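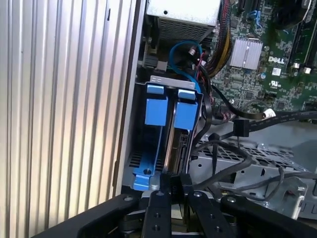

Our project looked at what happens to old desktop computers when an office or a household stops using them. We chose this subject after the January unit on materials and waste, when the class learned how many different metals go into ordinary electronics. A desktop is a good case to study for that reason. Behind the side panel there is a silver power supply, a blue SATA cable, and a thick bundle of yellow, black and red power wires, and each of these goes to a different place when the machine is taken apart. Laptops and phones are harder to sort by hand and we left them out.

Group members: Janelle Estrella, Witold Tokarz, Marilou Macapagal
Course teacher: Odette Hoarau

Question

Do people in our district keep old desktops at home because they don't know where to take them, or for some other reason? Before we began, Witold expected the answer to be distance to the drop-off site. Janelle and Marilou expected it to be worry about personal files.

Method

We wrote a survey with 8 questions and handed it out on paper at two places, the Evangelista branch library and the entrance of the Skenska supermarket. We also put a copy online for parents at our school. People could skip any question. We got 116 completed surveys back. A few more came in with only the first page filled in and these were not used.

We also interviewed Chrysanthi Manolakis, who manages the sorting hall at Kultbridge, the recycling center on the east side of town. The interview lasted 30 minutes. Marilou took notes and Janelle asked the questions.

Results

Worry about files was the reason given most often for keeping an old desktop. The second was that the computer "might still be useful." Distance came third. Many people wrote more than one reason, so the answers overlap. Older people in the survey were more likely to say they had already taken a computer to be recycled, which we did not expect.

One question asked if people knew that Kultbridge accepts computers for free. Most did not. Several wrote that they thought there was a fee, and one person had paid a private hauler to take two machines away.

Ms. Manolakis told us that hard drives are taken out first and shredded in a locked room. Circuit boards are sold to a refiner. Steel cases are crushed and sold with other scrap steel. Power supplies are set aside in their own bin, and the copper in the wiring is one of the easier things to sell. She said the plastic front covers are the biggest problem, as the types of plastic get mixed and the buyer, Metari, only takes clean loads.

Problems with our survey

People at a library may not be typical of the district. The online copy only reached families with children at our school. Question 6 was badly worded and some people read "old" as meaning broken. We should have tested it on another group first.

What we would do next

We would like to ask the same questions in the apartment blocks near the station, where storage space is smaller. We would also write a one-page sheet on how to erase a drive before drop-off. Ms. Manolakis has agreed to check the sheet and keep copies at the front desk.

Sources

Interview with C. Manolakis, Kultbridge
Class notes, materials and waste unit
Survey forms, kept in the blue folder in Room 30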